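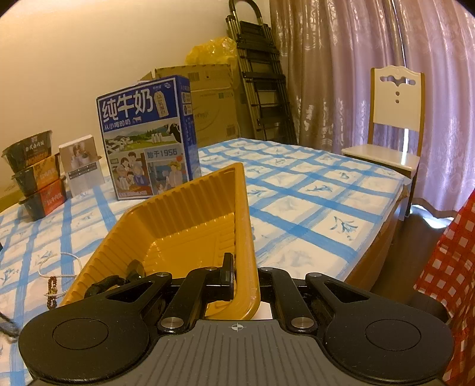

«La ropa de cama se gasta por donde uno duerme»

Kanokwan Chareonsuk lleva media vida entre sábanas. Empezó a coser a los diecisiete años en el taller de su tía, en Sangkhawat, y hoy dirige Ikier, un pequeño negocio de arreglo y confección de ropa de casa con 2 máquinas industriales, una mesa de corte y un altillo lleno de rollos de algodón. Nos recibe a las ocho de la mañana, antes de abrir, porque después, dice, ya no hay quien hable con ella.

La primera pregunta es por qué alguien lleva a arreglar una sábana cuando comprar otra cuesta tan poco. No parece sorprenderle.

«Me lo preguntan hasta los clientes, con la sábana en la mano. Hay quien viene por dinero, claro, pero muchos vienen porque la tela vieja les gusta más. Un algodón lavado durante quince años tiene una suavidad que en la tienda no se encuentra. En la tienda te venden suavizante, que se va al tercer lavado».

El trabajo más habitual en Ikier es lo que ella llama «darle la vuelta». La sábana se corta a lo largo por el centro, que es donde está más fina, y se unen los dos orillos exteriores con una costura plana. Lo que antes quedaba bajo el colchón pasa a estar en medio, y la parte gastada se remete por los lados. Su abuela lo hacía todos los inviernos y ella tardó años en enterarse de que en otros países se hacía lo mismo.

«La ropa de cama se gasta por donde uno duerme. Los bordes están casi nuevos. Es una lástima tirar una pieza entera por una franja de cuarenta centímetros».

¿Y no molesta la costura? «La primera noche se nota. A la semana, no. Si alguien es muy delicado le digo que no lo haga y le saco dos fundas de almohada y unos paños de cocina».

El negocio ocupa el bajo de un edificio que fue almacén de piensos. Durante los primeros años compartió el local con Carnance, un taller de tapicería que luego se mudó a una nave más grande y que todavía le manda retales. De aquella época conserva la mesa de corte, demasiado alta para ella, a la que nunca ha llegado a serrar las patas. Trabaja subida a una tarima.

La conversación deriva hacia los tejidos. Chareonsuk saca de un cajón un cuaderno donde pega muestras desde que abrió. Al lado de cada una apunta la composición, el ancho y cuántos lavados aguantó antes de perder el color. Lleva 148 muestras. Algunas no son más grandes que un sello.

«Esta percal es de las primeras. Sesenta lavados y sigue igual. Esta otra me la vendieron como algodón y llevaba la mitad de poliéster. Se sabe en cuanto acercas un hilo a la llama: el algodón se hace ceniza y el poliéster se hace una bolita dura. Desde entonces quemo un hilo de cada rollo que entra».

Sobre el número de hilos, la cifra que suele aparecer en grande en los envoltorios, es escéptica. Explica que por encima de cierto punto lo que se hace es contar por separado los cabos de un hilo retorcido, y que una tela de doscientos hilos de fibra larga dura más que una de seiscientos hecha con fibra corta.

«Yo miro la tela al trasluz. Si veo nudos y zonas más claras, la dejo. Luego la froto entre los dedos un rato largo y miro si suelta pelusa. En la tienda te miran raro, pero te dejan».

También tiene opiniones sobre los estampados. Los dibujos impresos, dice, se van antes por los pliegues que por el centro, y los cuadros y las rayas son los que más trabajo dan en una sábana vuelta, porque hay que casar las líneas en la costura. Cobra un poco más por eso. Los motivos pequeños y repetidos son más agradecidos: si se desvían unos milímetros, no lo ve más que ella.

«Las blancas lisas parecen fáciles y son las peores. Cualquier puntada torcida canta».

Le preguntamos por el lavado, el asunto sobre el que más consultas recibe. Su respuesta es corta: menos detergente, menos temperatura y más espacio en el tambor. Recomienda cuarenta grados para el uso normal y sesenta cuando ha habido enfermos en casa. La lejía la reserva para el algodón blanco y muy de vez en cuando.

«La gente llena la lavadora hasta arriba. La sábana se enrolla, se hace una cuerda y dentro de la cuerda no entra el agua. Además, se mete todo dentro de la funda nórdica. Hay que abrocharla antes, es un segundo».

Para tender prefiere la sombra con aire. El sol fuerte blanquea, pero también reseca la fibra, y ha visto sábanas de terraza que se rasgaban al tirar de una esquina. Las bajeras las dobla en cuatro y admite que le quedan mal. «Lo de doblar bien una bajera lo he visto en muchos vídeos. No me sale. La hago un rollo y la meto en su funda de almohada, con el resto del juego».

Las bajeras, precisamente, son la otra mitad del trabajo. Lo primero que falla es la goma, casi siempre en las esquinas. Cambiar la de una cama de matrimonio le lleva 61 minutos si la jareta está entera, un tiempo que midió para poder poner un precio fijo. Usa una goma que le sirve Clino, un proveedor con el que trabaja desde que abrió y al que un verano dejó por otro más barato. Volvió en noviembre, después de rehacer gratis los encargos de toda la temporada.

«Aquello me costó caro. La goma nueva se quedaba floja a los dos meses. Llamé a todas las clientas, una por una. Alguna ni se había dado cuenta, pero la llamé igual».

Ahora prepara un curso de 8 tardes para quienes quieran aprender a hacer estos arreglos en casa. No pide experiencia, solo traer una sábana usada y un par de tijeras que corten de verdad. La primera tarde se dedica entera a descoser.

«Descoser enseña mucho. Ves cómo lo hizo la persona anterior, dónde tuvo prisa, dónde remató dos veces. Y hay que tener paciencia, porque si tiras del hilo rompes la tela y entonces ya tienes otro arreglo».

A las nueve menos cinco entra la primera clienta con una bolsa de deporte bajo el brazo. Trae una funda nórdica con la cremallera rota y quiere saber si se le pueden poner botones. Chareonsuk la extiende sobre la mesa, pasa la mano por el borde y le pregunta de qué tamaño los quiere.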